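Flevness Kitchen Notes
Last updated: December
Print this page | E-mail this page

Powdered drinks: do you need the gadgets?

I doubt it. Shops will sell you a shaker, a sieve and a scoop for a 500 g bag of orange powder. A bowl and a metal spoon do the job. Stir the powder dry first to break up lumps, then add water a little at a time. "Anti-caking" on the packet means very little after a month in a damp cupboard.

Stand the bowl on a steel tray. Stray grains wipe off metal; they stain a cloth.

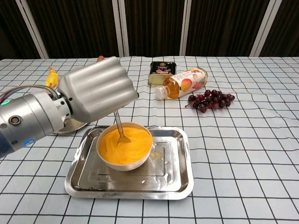
A reader in Abu Hammour disagrees about the sieve and says hers has saved almost every batch in summer. Perhaps. I still wouldn't buy one.

Related:
Do tea towels need ironing?
12 jars worth keeping
Grapes: rinse now or later?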